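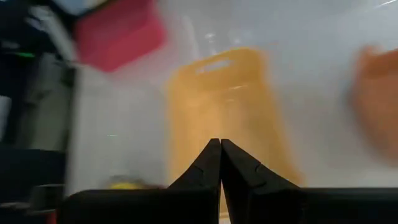
chinyere_onyeka
Je relance, parce que la liste d'origine me reste en travers de la gorge. Mettre Oyelaran premier ailier du championnat espoirs, je veux bien, il court vite. Mais laisser Abubakar neuvième, derrière deux types qui ont passé l'hiver à l'infirmerie, il fallait oser.

narov48
Neuvième, c'est déjà généreux. Abubakar plaque bien quand l'adversaire a la politesse de courir droit sur lui. Dès que ça part dans son dos, il fait demi-tour comme un camion de déménagement.

D. Shehu
Tu as vu combien de ses matchs, narov48 ? Je pose la question sans malice - enfin, un peu. Contre Jimance, il a joué toute la seconde mi-temps en troisième ligne centre alors qu'il s'entraîne flanker depuis décembre. Et le ballon sortait propre derrière chaque mêlée.

narov48
J'ai vu Jimance, oui. J'ai vu aussi le match à Grerex, dont bizarrement personne ne parle dans ce fil. 30 points encaissés, dont deux essais dans son couloir.

chinyere_onyeka
Dans son couloir, c'est vite dit. Sur le premier, c'est le demi de mêlée qui monte tout seul et qui laisse un trou où on aurait garé le bus des supporters. Abubakar couvre comme il peut.

Ibrahim Bashir
Bon, je me sens visé vu que c'est moi qui ai pondu la liste. Deux précisions :
- les blessés sont classés sur ce qu'ils ont montré avant la blessure. On peut trouver ça idiot, je le trouve moi-même idiot un jour sur deux.
- je n'ai classé que les joueurs encore éligibles espoirs la saison prochaine. Donc inutile de me réclamer le talonneur d'Afolabi, il est trop vieux. Il a 23 ans, le pauvre, autant dire la retraite.

Pour Abubakar, j'ai hésité. Il peut gagner jusqu'à 9 places si son club se décide enfin à lui donner un poste fixe. Bon, 8, je sais compter.

narov48
Un classement avec une clause de révision, on n'arrête pas le progrès.

pilier_gauche
Et les piliers ? Il n'y a pas un seul pilier dans les dix premiers. On pousse tout l'après-midi dans la boue pour que des ailiers aient les honneurs avec un short immaculé.

D. Shehu
Oyelaran a quand même battu 48 défenseurs cette saison, le short n'y est pour rien.

pilier_gauche
Battu par qui, le ballon lui arrivait d'où ? Voilà. Je retourne dans ma mêlée.

Ibrahim Bashir
pilier_gauche, propose-moi un nom et je le regarde. Un vrai nom, pas le tien.

pilier_gauche
Le droitier de Grerex. Pas spectaculaire, mais contre lui notre mêlée a reculé toute la journée, et je sais de quoi je parle, j'étais en tribune à souffrir pour les copains. Mobile en plus, il finit ses matchs debout.

chinyere_onyeka
Là-dessus, d'accord avec pilier_gauche. Par contre il est pénalisé beaucoup trop souvent, il lie sur le bras.

pilier_gauche
Tous les bons piliers lient sur le bras. Les autres se font prendre.

D. Shehu
Il vient de te dire qu'il se faisait prendre.

Ibrahim Bashir
Je note le droitier de Grerex pour la prochaine version. Abubakar ne bouge pas tant que je n'ai pas revu le match de Jimance en entier. Si quelqu'un a la seconde mi-temps, je prends, mon enregistrement s'arrête à la pause.

narov48
Donc tu l'as classé sur une moitié de match. Tout s'éclaire.

D. Shehu
J'ai la fin, je t'envoie ça ce soir en message privé.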